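4.2 Tracing mislabeled meat through delivery records

The second part of the study looks at how mislabeled meat products move from small cutting plants to retail buyers, and at what inspectors can learn from the paperwork that travels with them. Earlier work by Daza and Prantl treated forged health certificates as the main point of entry. Our review of closed case files suggests that the delivery note deserves equal attention, as it is often filled in by hand and rarely compared with the plant's own weight records.

We drew a sample of 3,000 delivery notes from the archive held by the regional food office at Nusovard. The notes cover shipments from 30 cutting plants, all of which were open to routine inspection during the period. Notes that lacked a batch number were kept in the sample, since a missing number may itself be a sign of fraud. Notes that could not be read by either of two coders were removed before the sample was drawn.

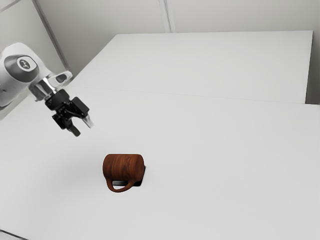
Each note was then matched against the certificate for the same batch and against the weight recorded at the point of sale. A shipment was marked as suspect when the delivered weight was greater than the certified weight and no second certificate could be found. Suspect shipments were found at eight of the plants. In the Didik and Moser districts the extra weight was most often entered under the name of a carrier that had no current permit.

Figure 4. A robot arm with an open gripper above a white tabletop, and a wood-grain mug lying on its side.

The matching rule has limits. It cannot detect a case in which meat of one species was replaced by the same weight of another, and it will mark an honest clerical error as suspect until a person has reviewed it. For this reason no shipment was treated as fraudulent on the basis of weight alone. Reviewers read the full file, including any letters from the plant, and recorded their decision on a standard form. Where two reviewers disagreed, the file was passed to a third.

The results were shared with the food office in February, before the prosecution stage described in Section 5. The office asked that plant names be withheld, and codes are used in all tables that follow.

Shares: 8 Comments: 0

Related items
Forged health certificates in cross-border livestock trade (Daza and Prantl)
Carrier permits and repeat offenders: a review of court files
The Briltosura case: sentencing in a food fraud network
Sampling rules for cold store inspections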